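Okcombe site: the robot trial, what are people hearing?

tinsnips
Housekeeping at Okcombe got the talk this month. Domgate are bringing in two-armed robots for the clearing and wiping, trial starts in September. It's all being practised in simulation first. They say 3,317 practice runs so far, which sounds grand until you ask how many were any good. I asked. No answer. This is the kind of thing they showed us.

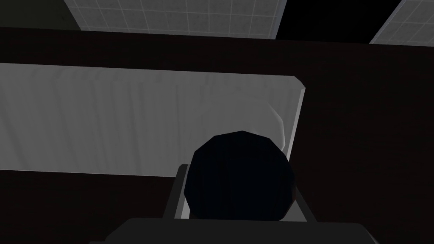

Sunita Abernathy
Number of runs tells you nothing either way. I'd want to know what happens to the 12 of us on earlies. At Kapoor they promised no job losses and then just stopped replacing leavers.

gravyboat
Bit gloomy. My knees would be glad of the help, and practising on a computer beats practising on our crockery.

tinsnips
Fine, but look at what they've picked to practise in. Table, plant, a bowl, picture on the wall. Our day room has 2 doors that stick and chairs wherever people left them — and someone will have to go in ahead of the thing and tidy.

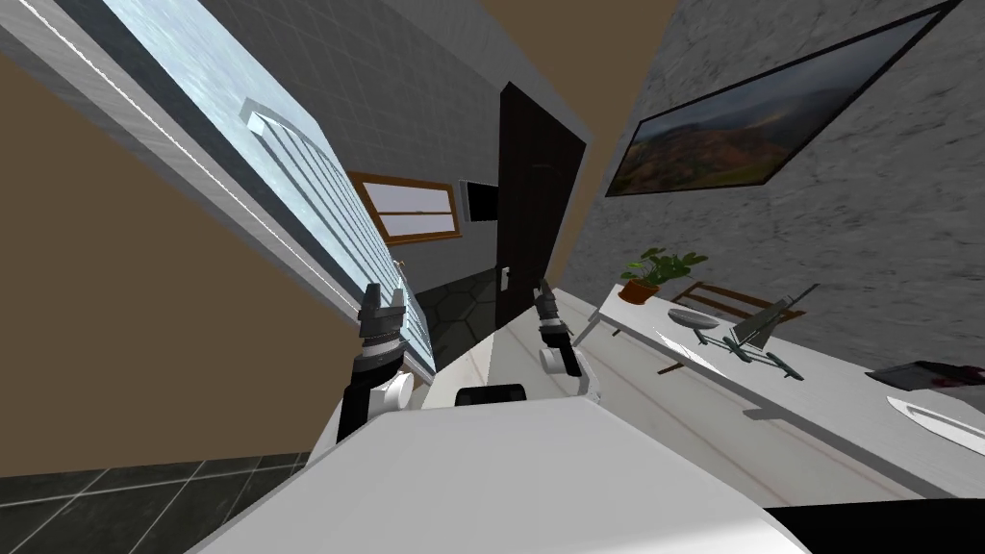
That someone is us, and it isn't in the rota. I put it to Lyle Baptiste and he said it would be "looked at". Same words we got over the Dimum floor scrubber.

gravyboat
The scrubber's all right now though?

Sunita Abernathy
It is if you move everything first. Ask for the new duties in writing before September.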